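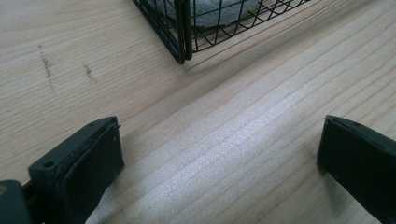

12 Jun 2025 -- Clolura bench, basket task

Started at nine with Jomar. The task is the same as in March: small household things go into the wire basket, with two hand-held grippers, one in each hand. Vega wrote the new instruction sheet and we followed it, except for step 4, which I still do not understand well. I must ask her if "present the object" means to stop above the basket or only to pass over it.

The first takes were too fast. When I watched the playback, my left hand was already going down before the right one had finished to close. Jomar asked me to slow down and to keep the wrists more straight. After this it was better, but my forearm got tired and we changed places before lunch.

The glare on the table is a problem for the wrist view. The wood is pale and the light comes back white in the middle, between the fingers. Exposure is fixed at 2000 on both sides (left 2000, right 2000, I checked it two times). Jomar wants to try a grey mat. I would prefer to move the lamp first -- a mat changes the colour of everything and then the old takes do not match.

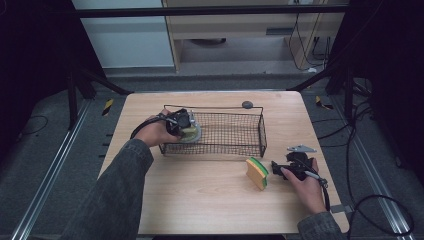
Round containers are harder than the sponge. The jaws must close on the middle of the wall, otherwise it turns when I lift. For the sponge I can be a bit careless.

We agreed on 40 takes per object before Macapagal does the training. Takes where the cable pulls on the wrist should be marked "C" in the log and kept for now.

To do: ask Vega about step 4. Move lamp. Send the Jekitz files to Macapagal.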